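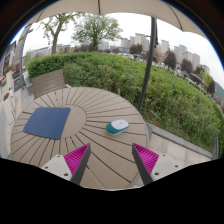
Running a hand-held gripper table at an open day – outside or in?

Nkechi Fashola
Posted 11 Nov 2024 in Robots & Automation > Events and demos

Hi all, hoping someone has done this before me. Our open day at Fodesau is coming up and I've been given the "have a go" table, where visitors pick up the hand-held gripper and do a little desk-tidying job with it. The job is dead simple: lift the mouse, put it down on the mouse pad, let go. Afterwards they go inside and watch the arm in the lab do the same thing from recordings we've already made.

I'd love to have it out on the terrace. There's a round slatted table under an umbrella, it's a lot nicer than the lab, and people will walk right past it so we won't have to drag anyone in. But I've got a few worries and I can't tell which ones are real.

First, the tabletop has gaps between the slats and they fan out from the middle. Will that muck up the recordings, or is it fine? Second, the light out there changes all day. Third, a couple of colleagues had a play and both wanted to move the pad as well as the mouse, and the pad just will not be picked up. It lies flat and the fingers skate over it. I suspect every second visitor is going to try the same thing.

We're expecting over 200 people through the gate. Obviously they won't all want a turn but I'd like to keep the queue moving. I'd also like to keep the recordings if they're any good, though that's a bonus. My main job is that people have a nice time!

Hadiza Garba
Do it outside. I ran a very similar table for Gretar in August and we had it indoors in the morning and out in the courtyard after lunch, and the difference in how many people stopped was enormous. Indoors they hovered in the doorway looking worried they'd break something.

The gaps are fine. If your tracking works from the camera on the gripper it wants plenty of fixed detail to hold on to, and slats, paving and buildings in the distance give it heaps. A plain white desk facing a plain white wall gave us far more grief. What can upset it is stuff that moves, so leaves blowing about close by, a flapping umbrella, or a crowd pressed up against the table. I'd tie off the umbrella if there's any breeze and ask the queue to stand behind the person having the turn.

Light: an overcast day is lovely, you'll hardly have to think about it. If it's sunny, watch for the umbrella's shadow creeping across the table and shift the whole job over a bit when it does. Lock the exposure only if you're going to keep checking it. I locked ours and forgot, and a whole run of recordings came out nearly white.

For the pad, slide it with closed fingers until one corner hangs over the rim of the table, then pinch the corner. Works nearly every time with soft ribbed fingers, and people are so pleased with themselves when they get it. But I'd keep that as the extra challenge for anyone who's breezed through the mouse. Two jobs each will kill your queue. You could stick the pad down with a bit of removable tape for the regular turns, just test it on the slats beforehand, there's not much surface for it to grip.

We let each person have 3 tries and kept everything. Out of 200 recordings, 193 were usable once I'd gone through them, which I was pretty chuffed with – most of the bad ones were people starting before I'd pressed record.

Oh, and ask permission before you keep anything. The camera sees a very wide view, so it will pick up whoever's standing on the other side of the table. We had a sign and a form on a clipboard.

Sani
indoors. wind, sunscreen hands, someone puts a coffee down on the table. we had 2000 recordings from outdoor days and binned loads of them. also bring spare batteries

Nkechi Fashola
Thank you both! Hadiza, the corner trick worked first go for me this afternoon, and on the second go the pad went over the side and onto the paving, so I'll put something soft down there. Sani, fair point about the coffee, I'll set up a separate spot for drinks well away from it.

One more if you don't mind – did you reset the mouse to the same place between people, or let it stay wherever the last person left it?

Hadiza Garba
Move it every time! Different spot, different angle, anywhere they can reach comfortably. If it always starts in the same place the recordings are all the one recording, more or less. I let the kids in the queue choose where it went, which kept them busy. Just don't let them balance it on the rim.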